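Home News Features Reviews Contact
Search this site Go

"You hear it before you see it": an afternoon of old computers with Gianni Colombo
By Jinlong Qian
June

Gianni Colombo doesn't sit down for interviews. He talks while he looks for a screwdriver, and the screwdriver is usually in his back pocket. The shop is called Prasell, two doors up from a bakery, and I get there a bit after 2 pm with a notebook and no lunch in me.

He fixes up desktops. Office ones mostly, the kind that sit under a desk for years with someone's shoes against them. Last year 219 of them went back out the door working. He knows the figure because the landlord asked.

"People think it's the drives," he says. "Drives are easy. Drive's dead, put another one in, go home. What I like is the socket end."

By socket he means where the processor sits. Metal frame around it, a little lever at the side, a bracket to hold the thing down flat. Memory slots close by, so not much room for your fingers. He has strong views on this part of the job and they come out fast.

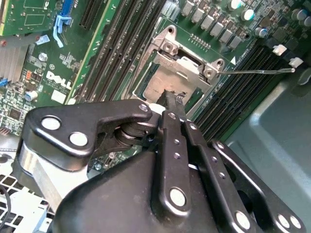

"You never rush the lever. Never. And you clean off the old paste properly, right to the edges, none of this wiping it round with your thumb. I had one come in from an office, somebody had put paste on paste on paste. Like icing."

What does he use? Isopropyl and a lint-free cloth. Coffee filters if he's run out, and he's run out a lot this month. He won't name a favourite paste – "they all say they're the best one" – but there's a tub of Bortolotti on the shelf that looks well used.

He came to it late. Drove a delivery van for Hutis for most of his thirties, got a bad shoulder, took a night course. First machine he ever opened he put back together with a screw left over. He still has the screw. It's in a jar with all the others.

The money is not great. A tidy refurbished tower sells for 400 dollars if it's a good one, and plenty aren't. The power supply alone can eat the profit. His best month ever came to $1,684 after rent and parts, and he bought himself a decent chair with some of it.

I ask why towers and not laptops. He looks at me like I've asked why bread.

"Because you can get in! Lay it on its side, take the panel off, it's all there facing you. Board, cards, power supply down the end. And the coloured bits, the blue latches and that, the makers put those in so you know what's meant to move. If it's blue, you can pull it. If it isnt, think first."

He learned that one the hard way, he says, and shows me a scar on his knuckle that I honestly can't see.

The side-on thing matters to him. He won't work on a case standing up. Heavy coolers sag, screws drop down behind the board, you spend 20 minutes with a magnet on a stick. Flat on a solid table, good light, cables out of the way. Labels on the power supply where you can read them without your head upside down.

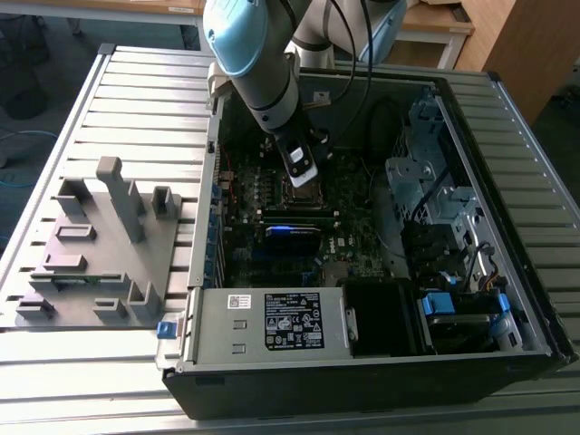 Flat is fine until you forget to check underneath, according to Flilberg, the parts place that sells him most of his memory. Their advice to walk-in customers is to look for a stray screw under the case before anything goes down on it, and to put every screw in a dish the second it comes out. Colombo agrees with the dish. He says he's been meaning to get a dish.

And the dust? "Outside. Always outside, and not when next door has washing on the line. I've had words about that." He holds the fan still with one finger when he blows it out, then the slots, then the power supply from the vent side. He doesn't open power supplies. Asks me to put that in twice. He does not open power supplies.

By 4.30 the phone has gone five or six times and he's answered it once. A woman wants to know if her mother's computer is worth saving. He asks her what noise it makes. She does the noise. He nods down the phone.

"Bring it in," he tells her. "Don't clean it first."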